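Kasard Hand-Held Gripper Kit: Frequently Asked Questions

Last updated Jul 5, 2020

Jump to: Ordering and what's included | Setup | Using the grippers | Camera and recordings | Care and spare parts | Data service | Returns and warranty

Ordering and what's included

What is the Kasard kit?

The Kasard kit is a pair of hand-held grippers, each with its own camera. A person holds one in each hand and does an ordinary job with them, such as picking up a cup or putting a lid on a jar. The cameras record the job from the point of view of the grippers. The recordings can then be used to train a robot arm that has matching fingers.

What comes in the box?

The standard kit (order code 221) contains:
Two grippers, left and right
Two cameras with mounting plates
Two charging cables and one charger
One set of spare finger pads
A calibration card
A hard carrying case
A printed quick start sheet

The single kit (order code 246) has one gripper and one camera. Everything else is the same, except that the case is smaller.

Is a robot arm included?

No. You can record without owning an arm. If you plan to run a trained model on your own arm, you will need the Larnico adapter, sold separately. The adapter carries the same fingers and the same camera plate, so the view from the arm lines up with the view in your recordings.

Can I buy one gripper now and a second one later?

Yes. Tell us the serial number of the first gripper when you order. We set the second one up as the opposite hand before it ships.

Do you ship outside the United States?

We ship to Canada and most of Europe. Import duty is paid by the customer. For other places, write to us before ordering and we will check whether the battery can be sent by air.

How long does delivery take?

Kits that are in stock leave the Prargate warehouse within 10 business days. Adapters are made to order and take longer. The date on your order confirmation is the one to go by.

Do schools get a discount?

Schools and colleges get 15 percent off kits and spare parts. The discount does not apply to the data service. Send the purchase order from a school address and the price will be changed before you are billed.

Setup

What computer do I need?

Any recent Windows or Linux computer with two free USB ports and enough disk space for your recordings. The software does not run on tablets or phones. Mac support is planned, but we have no date for it.

How do I calibrate the camera?

Lay the calibration card flat under even light. Start the Calibrate screen and move the gripper slowly over the card until the bar turns green. Do the same with the other hand. Calibration is stored on the computer, so if you change computers you need to do it again.

How often should I calibrate?

At the start of each day of recording, and any time a camera has been taken off its plate or dropped. If you share one kit between several people, you do not need to repeat it for each person.

Does the kit need a special table?

No. Any steady table will do. A bare glossy top can throw glare into the camera. A mat fixes this and also keeps small items from sliding. Printed mats are fine to use. If you want your recordings to cover many kinds of surfaces, change the mat between sessions.

Do I have to clear the room first?

You do not. Shelves, boxes and other household things in the background are not a problem, and a model trained only in front of a blank wall tends to do worse in a furnished room. Do put away mail, family photos and anything else with private details on it.

Using the grippers

How do I hold them?

Put your hand through the strap and rest two fingers on the trigger. Squeezing the trigger closes both gripper fingers together. Letting go opens them. The strap has left and right marks on the inside.

How wide do the fingers open?

Wide enough for most cups, jars and drink bottles. The spec sheet lists the exact opening for each version. Dinner plates and large boxes should be handled by the rim or a corner, or with both grippers at once.

Will it crush a paper cup?

It can if you squeeze hard. There is no force limit in the gripper itself, and the pressure comes from your hand. Take hold of a paper cup low down, near the base, where the bottom disc keeps the wall stiff. Squeeze only until the cup stops slipping. Plan on a few ruined cups while you practice.

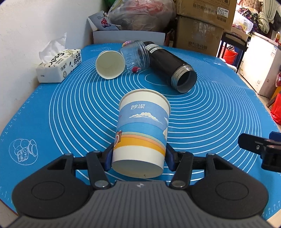 Can both grippers work on the same object?

Yes. One can hold a jar while the other turns the lid, for example. Try not to knock the fingers together. The links are metal and will take it, but the pads can tear.

What should I record first?

Start with one object and one short job. Standing a fallen cup upright is a good first task. Repeat it with the cup in different places and pointing in different directions. After that, add other objects to the table and leave them alone while you work with the cup. Jars, bottles and other items lying on their sides are useful for this.

Do see-through objects work?

You can record them like any others. Clear jars and glasses are harder for most models to learn, so plan to record more of them. Keep strong lamps from shining straight at them.

How long can a person record before resting?

We suggest a break every 15 minutes. The grippers are light, but holding the wrist at the same angle is tiring. People who rush at the end of a long session drop more objects, and those clips have to be sorted out afterward.

Camera and recordings

Why do straight edges look curved?

The camera has a very wide lens, and straight lines near the sides of the picture bend. Table edges and mats show it most. The software can export a flattened version, but most training programs expect the original, and so does ours.

The other gripper keeps showing up at the side of the picture. Is that a fault?

No. When both hands are working close together, each camera will see part of the other gripper. The files are synced by time, so the overlap does no harm.

Does it record sound?

Sound is off by default. It can be turned on in Settings.

What format are the files in?

Video is saved as MP4. Finger position and hand movement are saved in a separate CSV file with the same name. Keep the two files in the same folder or the viewer will not open them.

Does anything get uploaded without my permission?

No. Recordings stay on your computer until you choose to send them. The software checks for updates when it starts, and you can turn that off.

Can I delete part of a recording?

Yes. Use Trim in the viewer. Trimming cuts the video and the movement file together. If you cut the video in another program, the movement file will no longer match it.

Care and spare parts

How do I clean the finger pads?

Wipe them with a damp cloth and let them air dry. Do not use alcohol or solvent cleaners. Pads that have picked up grease from food or packaging can be taken off and washed with dish soap.

When should pads be replaced?

Replace them when they look shiny or have a split at the edge. Always replace both pads on a gripper at the same time.

The fingers feel loose. What should I do?

Check the round screw on each side where the linkage arms meet. Turn it until the play is gone, then stop. If the fingers become slow to open, it is too tight.

Can the grippers get wet?

A splash is fine if you wipe it off. Do not put them under a faucet or use them in a sink full of water.

Can I print my own fingers?

Yes. The drawings are on the downloads page. Printed fingers do not affect the warranty on the rest of the gripper, but we cannot help with recordings made using them.

Data service

Do you make recordings for customers?

Yes. Send us a list of the objects and jobs you want covered. We record them with the same kit that we sell and deliver the files with a short log for each session.

How much does it cost?

It depends on the number of objects and the number of repeats. We send a written price after reading your list. The price is good until the end of the month in which it was sent. Lists received in June are being quoted at the old rates.

Can I send in my own objects?

Yes. Pack them well and put a copy of the order inside. We send them back after the job if you ask for it on the form. Food, medicine and anything sharp cannot be accepted.

Can you work with Bühler file names?

Yes. Pick "Bühler style" on the order form and the files will be named to match. The contents are the same either way.

Returns and warranty

What is the return policy?

Unused kits may be returned within one month of delivery for a full refund. Used kits may be returned in the same period, less a cleaning charge. The customer pays return shipping unless the kit arrived damaged.

What does the warranty cover?

One year on the grippers, cameras and charger. Finger pads and straps are wear parts and are not covered. Damage from drops is not covered, but we repair dropped units at cost.

How do I send something in for repair?

Fill out the repair form and wait for the label before you ship anything. Take the cameras off their plates and pack them in the foam slots of the case. Do not send your recordings with the unit.

My question is not listed.

Write to Kasard support through the contact form. Include the serial number from the inside of the strap and the software version shown on the start screen.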